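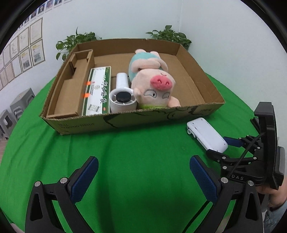 Plillwood table, both handhelds in use. One has the white case by its end, the other is open in front.

Ticket 698
Opened: January 2020
Site: Plillwood
Unit: Flekevix handheld pair, left and right
Opened by: Ghazal Hassanpour
Assigned to: Tanner Després
Summary: Left unit says it is closed when it is plainly open
Status: Closed, see last entry

Ghazal Hassanpour
Left unit is reporting a jaw gap of zero with the jaws wide open. It comes and goes. Right unit is fine. I have restarted the Quintana logger, restarted the laptop and unplugged everything and plugged it back in with a stern expression. Same thing. We are part way through the box packing set and I would rather not redo all of it, particularly the pig.

Tanner Després
Thanks for trying the stern expression, saves me a step. Please send:
Firmware version on both units.
Whether the fault follows the unit or the cable. Swap the cables at the unit end and try again.
Whether the gap reading jumps or slides down gradually.

Ghazal Hassanpour
Firmware is 27 on both. Swapped the cables and the fault stayed with the left unit, so the cable is innocent. The reading jumps. It goes from a sensible number straight to zero and comes back when it feels like it. Davoud thinks it is worse on big soft items and hardly there at all on the white case.

Tanner Després
That fits a loose pivot. Big soft things load the fingers unevenly, the linkage twists a bit, and the encoder magnet goes out of range. Out of range gets logged as zero, a decision made here some years ago by a person who has since been promoted.

With the unit powered off, hold the base and try to rock each finger sideways. There should be next to no play. Do the right unit as well so you have something to compare.

Davoud Khosravi
Did the rock test. Right unit solid. Left unit, the outer finger moves enough that I could hear it. The pivot screw nearest the base turned with my fingers. I have turned it back in by hand and touched nothing else.

Tanner Després
Good, leave it there. Take that screw right out, clean the old threadlocker off, put one small drop of medium-strength on the thread and run it in until the play goes. Stop there. If you keep going the finger will bind and you'll be writing to me again, from a different ticket. Check the other screws on that unit while the driver is out. Let it cure overnight before anyone squeezes anything.

Then rerun the zero: jaws fully open, press, jaws fully closed on nothing, press. Pads should meet flat. Do not zero it on the pig.

Ghazal Hassanpour
For the record, it was suggested that we zero it on the pig. Not by me.

Screw done, left overnight, zero rerun. Ran the hard items first, then the soft one.
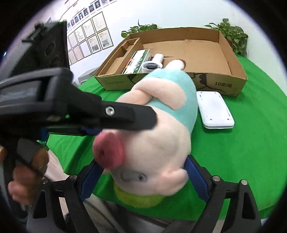

Big plush, head end. One pair of pads either side of the head, the second unit reaching across above the snout.

Davoud Khosravi
Log from the rerun is uploaded. I went through the left unit's gap trace and got 2 drops to zero, both in the first minute. None after that. Before the repair it was doing it all the way through.

Tanner Després
Read the log. Both drops line up with the logger starting up before the encoder was ready, so those belong to us. Quintana should wait for the encoder and doesn't. I've passed it to Uzma Rind on the software side. Until it's fixed, start the logger, wait for the gap reading to settle, then pick things up.

Uzma Rind
Got it. Startup wait goes in the April release. Out of range will also get its own code, so zero can go back to meaning zero.

Ghazal Hassanpour
Happy to close. We've added the rock test to the morning checklist, under "wipe pads" and above "find the hex driver", an order that Davoud has already objected to.

Tanner Després
Closing. Put the hex driver first.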